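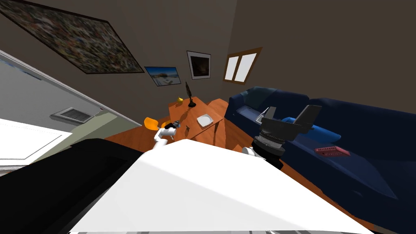

Ingeborg Sutter asked after the last session whether it matters where a picture hangs if the picture is any good, and whether we weren't just going to spend two weeks on furniture arranging. Fair question. My answer is that placement matters a bit, and that the people who sell advice about it claim far too much.

## Week 5: Hanging pictures at home, and what the rules are worth

**Reading:** the Setiawan chapter, pages 90 to 100. Skip the boxed "laws."

### 1. The eye-level rule

You will read that the center of a picture belongs at eye level. Whose eye? Standing or sitting? The number given in the handbooks changes from one to the next, and few of them say where they got it. Museums pick a height because strangers walk past on their feet all day. At home you mostly see the walls from a chair. A rule borrowed from a gallery may do nothing for a dining room.

What I'd keep from it: most people hang too high, and lowering things usually helps. That is an observation from visiting a lot of houses. I can't prove it and neither can the handbooks.

### 2. Large next to small

The standard warning is that a big picture "kills" a small one on the same wall. Sometimes. A large abstract with broken, speckled color can sit beside a little landscape with a plain blue sky without either one suffering, mainly because they ask for different distances. You take in the first from across the room and walk up to the second. Trouble starts when both want to be seen from the same spot.

Mats come up here too. A wide white mat gives a dark image some room, and it also makes a cheap print look expensive. Framers know this. Keep it in mind when one of them recommends the wide mat.

### 3. Windows

Glass panes near a picture do two things: they pull the eye, and they throw glare across anything glazed. The second is easy to check. Stand where you normally sit, at 9 in the morning and again late in the afternoon, and look. The first is harder to pin down, and I'd be careful with any author who gives you an exact distance.

Direct sun fades many pigments and papers. This part is well supported and I won't argue with it.

### 4. The Renden survey

Some of you have already found this online. It asked 368 householders whether they felt "calmer" after rehanging their pictures according to a set plan, and most said yes. Before you cite it:

- There was no group that rehung things any old way.
- Everybody knew what answer was hoped for.
- Rutora, which paid for it, sells hanging rails.

People may well feel calmer after tidying a wall. I do. It tells us nothing about the plan.

### 5. For next time

Pick one wall you know well. Write a page on why things hang where they do. "The nail was already there" is an acceptable reason and probably the most common one in the history of interiors.

Then move one picture, live with it until the next session, and note whether you still notice it. Bring the Lorkico catalog if you bought a copy; we'll look at the staged rooms and ask who is supposed to be sitting in them.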